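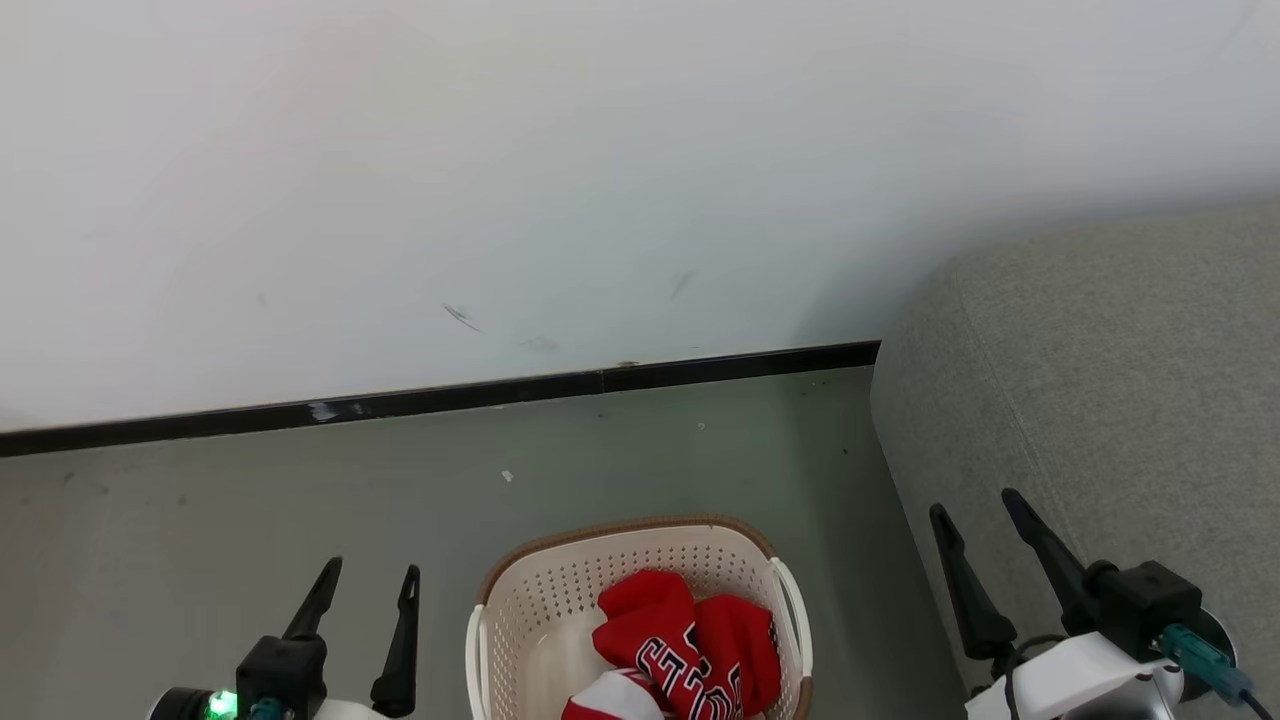
A single garment proves very little, wrote Joanne Bunting in the margin of the draft protocol, and she underlined the word single. The Office of Equipment Evaluation at Irnard acknowledged the remark, entered it in the record, and proceeded with the red jersey.

The purpose of the comparison had been set out in a memorandum the previous May. Two controllers were under consideration for the household program, the Folari and the Belitz. Each would drive the same pair of arms and the same grippers. Each would be asked to lift a garment out of a laundry basket and lay it over the arm of the gray sofa. The Office would recommend one of them for purchase. Members of staff were reminded that opinions expressed before the close of testing would not be taken into account.

Thirty-five attempts were allotted to each controller. The Belitz was tested first, and it completed its allotment in an afternoon. It went down into the basket at a steady speed, closed on whatever cloth it met, and came up. When it came up with nothing it went down again at once, in the same manner. Oskari Savolainen, keeping the sheet, found that he could mark the outcomes without lifting his eyes from the paper, as the sound of the fingers closing on cloth differed from the sound of the fingers closing on each other. He reported this to the Office as an observation. He was informed that the form had no field for it.

The Folari required 3 days. Its difficulty was recorded in the log as "delay prior to contact." The arm would travel to the basket, arrive above the jersey, and stop. At times it stopped for a few seconds. On the second morning it stopped for 11 minutes, during which Bunting ate her lunch standing up and Savolainen, in accordance with procedure, did not touch anything. The arm then descended and took the jersey by the shoulder seam, and laid it over the arm of the sofa with the collar up.

"Mark that as a success," said Bunting.

"It is over the time limit," said Savolainen.

"Then mark it as a late success."

The form had no field for that either. After some discussion the attempt was entered as a failure, with an asterisk, and the asterisk was explained on a separate sheet.

By the third day there were a great many separate sheets. The supplier of the Folari, reached by telephone, stated that the delay was the controller waiting for the head camera and the wrist camera to agree. The supplier offered to shorten the wait. The Office declined, as the protocol prohibited adjustments once testing had begun. Bunting requested permission to run the remaining attempts on the wrist camera alone, outside the protocol and after hours, and to file the results as correspondence. No reply was received by the end of the working day. She took this as consent.

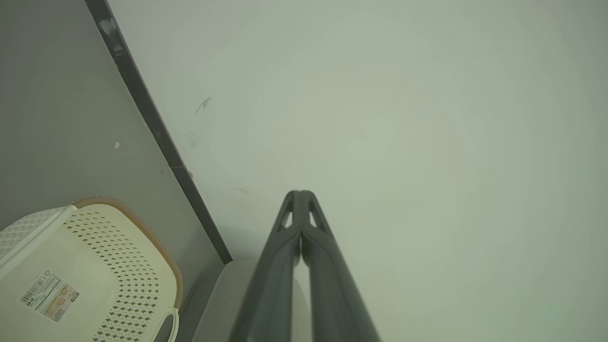

Surely a controller that looks at a wall for that long is entitled to an opinion of it, Savolainen remarked, and was asked to keep to the matter under evaluation. He had stayed only to lock up. He had nevertheless brought his own pencil.

With the head camera disconnected, the Folari no longer waited. It also no longer found the basket with any confidence. It approached low and to one side, corrected, corrected again, and on the fourth pass came in over the rim and closed on the jersey near the hem. The lift was poor. The jersey trailed, caught briefly on the rim, and came free. Bunting asked for the time. Savolainen gave it to her. It was well within the limit.

"It was faster," he said.

"It was worse," said Bunting.

"The form will prefer it."

She reconnected the head camera herself. The arm returned to its place above the basket and stopped, as it had stopped all week, and she pulled a chair across and sat down to wait with it. Savolainen observed that the session had ended and that the heating would shortly go off. She said that he was free to go. He remained by the door with the keys in his hand for a time, and then fetched the other chair.

The report was issued on 12 February 2026. It recommended the Belitz on the basis of completed attempts per hour and noted no outstanding concerns. The separate sheets were attached as Annex C. The last of them, in pencil and in two different hands, concerned an attempt made after the close of testing. Under "Time elapsed" it gave no figure. Under "Remarks" it read: collar up, both sleeves clear, please see us before returning the unit.

The unit was due for collection that Friday. The Office received a request for extension of the loan, signed by Bunting and countersigned by Savolainen, and passed it to Purchasing for a decision.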